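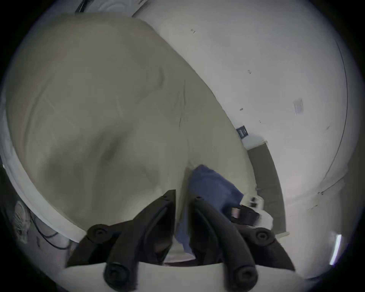 Navy-blue cloth against the beige bedding.

Frade: folding and spreading cloth on a bed

Hi! I put Frade together for anyone who cares about how bed linen and loose cloths get handled on a real bed, as opposed to a nice flat lab table. It grew out of an older set of mine called Runska, which was all towels on a kitchen counter, and I got pretty tired of towels.

What's in it

There are 339 clips in this release. Of those, 116 are two-handed (both ends of the cloth held up, then lowered or folded) and the rest are one-handed, mostly picking up, bunching and smoothing. Clips run up to 40 seconds. Anything longer got split, and the parts share a number with a letter after it.

The cloths are plain and mostly blue. I like blue on beige for this – you can follow the edge of the cloth without squinting, even when it's all scrunched up. Pale on pale is a lot harder, and I'm saving that for the next round in September.

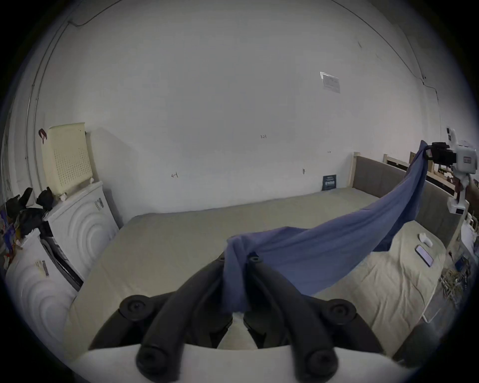

For two-handed clips I label the moment each corner is taken, the moment the cloth is clear of the bed, and the moment it's let go. "Clear" means no part of it is touching the sheet. A sagging middle is fine as long as it stays up! If the cloth twists into a rope at one end I still count it as held, but I add the tag twist so you can filter those out.

Things left on the bed stay in the clips. They get the tag clutter and nothing else, so please don't expect names or outlines for them.

Folders

clips – the videos, one folder per session (7 sessions)
labels – one text file per clip, times in seconds
fliditz – the little script I use to check that labels and clips match. Run it before you email me about missing files, please :)

Known problems

Session 4 has wobbly label times near the end of each clip. I redid the worst ones but not all of them. The tag crumple also overlaps with bunch way more than I'd like, and I go back and forth on merging the two.

Last updated 23rd March. If you mix this with the Drukum labels, watch out: they start counting at one and mine start at zero.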